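Orstead Planner – Your Questions Answered

Does Orstead work in cramped spots, or only on a nice clear bench?

Cramped spots are what we wrote it for! Tabletops in furnished rooms are our favorite test, because phone cords, remotes and raised rims give a planner plenty to think about. Each joint move is checked against the depth map 60 times a second, and if the map gets stale the arm simply holds still until a new one comes in.

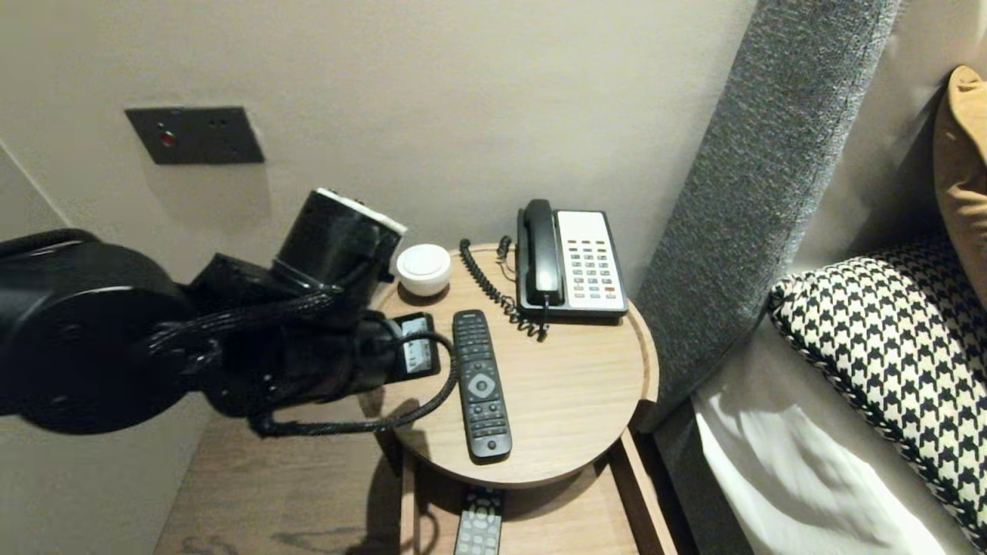
You can set the clearance yourself, by the way. We ship it at 2 centimeters, and most folks leave it there, though Omolara Aliyu on our perception team likes it a touch wider near anything with a cable (she'll happily tell you why on the forum).

Can I replay a run afterward?

You sure can. Open the log in Lastalham and scrub through it – it keeps the last 4000 planning steps, with the rejected paths drawn in gray.

Who do I write to if I get stuck?

Obinna Okafor reads the support mail and loves a good log file, so please attach yours.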